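3. Règles de conduite pour la manipulation robotisée de cartes mères

3.1. Délimitation de la zone de travail

La plupart des guides internes que nous avons consultés au début du projet Sernar parlent du robot et presque jamais de la pièce. Or un ordinateur de bureau ouvert est un environnement passionnant, et redoutable : des parois de tôle, des câbles souples, des connecteurs qui dépassent de partout. La première règle du protocole Trotano porte donc sur le volume d'approche. Avant tout mouvement, l'opérateur déclare une colonne libre au-dessus du composant visé, et le bras n'entre dans le boîtier que par cette colonne. Le boîtier est posé sur le flanc, panneau retiré, de sorte que la descente se fasse par le haut. Les faisceaux qui restent branchés, par exemple ceux du disque dur, sont traités comme des obstacles à part entière - même lorsqu'ils semblent éloignés de la trajectoire.

La deuxième règle concerne les câbles du robot lui-même. Leur boucle doit être vérifiée dans la posture la plus basse du bras, et cette vérification est consignée avant le passage en mode automatique.

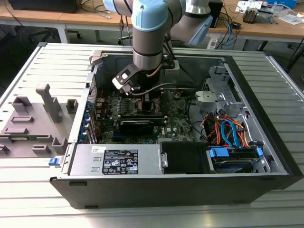 3.2. Approche du socket

Le socket est de loin la partie la plus délicate de la carte, et c'est aussi celle qui nous a le plus appris ! Hubert Egger avait proposé, dans une première version du protocole, un seul seuil de vitesse pour tout le boîtier. Nous l'avons abandonné au profit de deux régimes : un régime de transfert, puis un régime d'approche déclenché à 100 mm de la carte. Dans ce second régime, trois conditions doivent être réunies : caméra de poignet active, ouverture des doigts connue, arrêt à portée de main de l'opérateur.

La vue de poignet (figure 4) est précieuse parce qu'elle montre dans un même champ les extrémités des doigts et le cadre de maintien. Elle a cependant ses limites : la pince masque une partie du socket, et les surfaces métalliques renvoient l'éclairage. Le protocole impose pour cette raison une seconde vue, fixe, extérieure au bras. Une consigne d'alignement fondée sur la seule caméra de poignet n'est pas recevable. 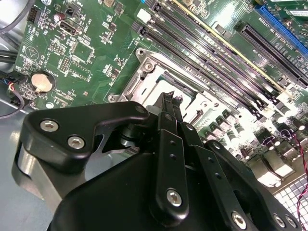

Figure 4. Pince au-dessus du socket vide, vue depuis le poignet du robot.

3.3. Prise et présentation du processeur

Pour la prise, nous recommandons un contact par les côtés, doigts de part et d'autre du composant, sans appui sur la face inférieure. La plaque de charge doit être relevée avant que le processeur n'entre dans la colonne d'approche ; les deux opérations ne se chevauchent jamais. Le marquage du dissipateur intégré, lorsqu'il reste lisible entre les doigts, est relevé à ce moment. Sur le Xeon utilisé, le texte se trouve dans la partie supérieure gauche, ce qui facilite beaucoup la lecture.

L'effort de serrage est fixé par type de composant dans une table annexe, jamais ajusté à la volée. Sur les 34 séquences relues pour cette étude, c'est la règle que les opérateurs ont jugée la plus simple à appliquer, et nous en sommes ravis. 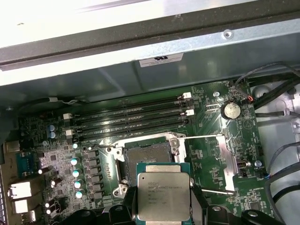 3.4. Reprise après arrêt

Tout arrêt survenu dans le régime d'approche entraîne un retrait vertical à vitesse réduite, puis une inspection visuelle du socket par l'opérateur. La reprise depuis la position d'arrêt est interdite. Si un composant est encore tenu, il est déposé sur son support avant l'inspection, et la séquence repart de la prise.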